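Tema 4. Los órganos de coordinación interinstitucional
Apuntes de la asignatura Administración y políticas sociales

4.1. Por qué se crean

Muchos problemas públicos no caben en un solo departamento. La atención a personas sin vivienda, por ejemplo, toca sanidad, empleo, servicios sociales, justicia y urbanismo. Cada uno tiene su presupuesto, sus plazos y su registro de usuarios. El órgano de coordinación reúne a esos departamentos sin quitarles la competencia.

Conviene distinguirlo de dos figuras vistas en el tema 3: el organismo autónomo, que ejecuta con medios propios, y el consejo consultivo, que solo emite informes.
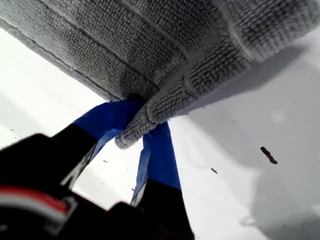

4.2. Composición y funcionamiento

El modelo habitual tiene tres niveles:

Pleno. Lo forman los titulares de los departamentos. Aprueba el plan y se reúne pocas veces al año.
Comisión técnica. Personal de nivel intermedio. Prepara los acuerdos y resuelve la mayor parte de los asuntos.
Secretaría. Equipo pequeño y permanente. Convoca, levanta acta y sigue el cumplimiento.

La presidencia puede ser fija o rotatoria. La rotatoria reparte el protagonismo, pero obliga a la secretaría a reexplicar los expedientes abiertos en cada cambio.

4.3. Caso: el Foro de Sostano

El Foro es el órgano de coordinación de vivienda y exclusión de la comarca de Sostano. Tiene 7 miembros con voto y una secretaría adscrita a la presidencia comarcal. Su primer plan fijó un objetivo de 300 plazas de alojamiento con apoyo; al cierre del periodo había 211 en funcionamiento.

La evaluación, encargada a la consultora Öztürkmen, atribuye la diferencia a dos causas. La primera es que el municipio de Jarkosau, que aportaba el suelo, no estaba representado en la comisión técnica. La segunda, que los departamentos contaban como plaza cosas distintas: unos la cama, otros la unidad de convivencia.
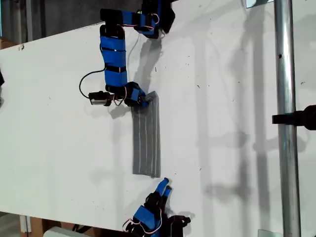
Fig. 4.2. Pieza gris sobre tablero blanco, entre dos dedos robóticos.

Calum Urquhart, en la lectura obligatoria de este tema, llama a lo segundo «desacuerdo de definición» y sostiene que es más costoso que el desacuerdo político, porque suele descubrirse cuando el plan ya está en marcha.

4.4. Instrumentos

Plan conjunto. Fija objetivos, responsables y calendario. No es vinculante salvo que la norma de creación lo diga.
Protocolo de derivación. Indica quién recibe a la persona y en qué plazo. En Sostano, el plazo máximo es de 40 horas.
Registro compartido. Requiere base legal para la cesión de datos.
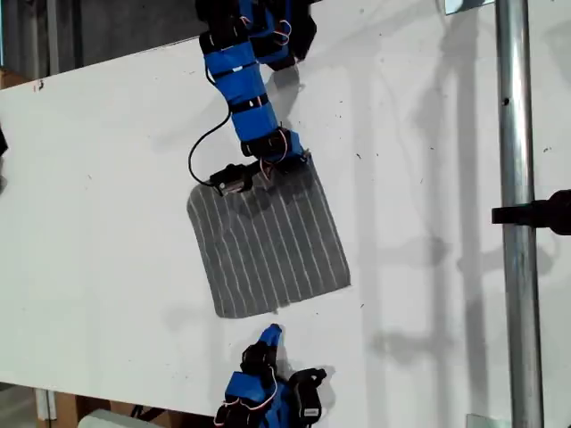 Los tres instrumentos suelen aprobarse en ese orden, aunque el registro es el que más tarda en tramitarse. El informe de protección de datos debe pedirse antes de redactar el protocolo.

4.5. Para la sesión práctica

Traer leído el capítulo 2 de Urquhart y el reglamento del Foro (artículos sobre composición y quórum). Cada grupo redactará una propuesta de definición de «plaza» aplicable a todos los departamentos, de una página como máximo. La entrega es en papel, al comienzo de la clase.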